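Re: [bucur-office] desk clearout

Ruxandra Manole wrote:
> Whose stuff is on the white desk by the keyboard? Need it clear by 3.

Not mine, except the mouse w/ blue trim. Teal binder clip is up for grabs. 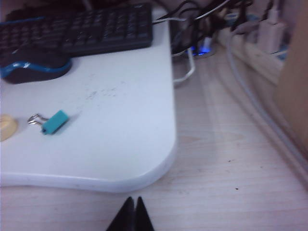

Forkora folders went to room 129 – all 7, I think. Will chekc after lunch.

Still to claim:

1. Keys on the white braided strap, black fob. Yellow clip nearby, lemon soda bottle too

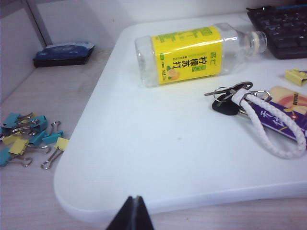
2. Workitlow binder, shelf 92. Anyone?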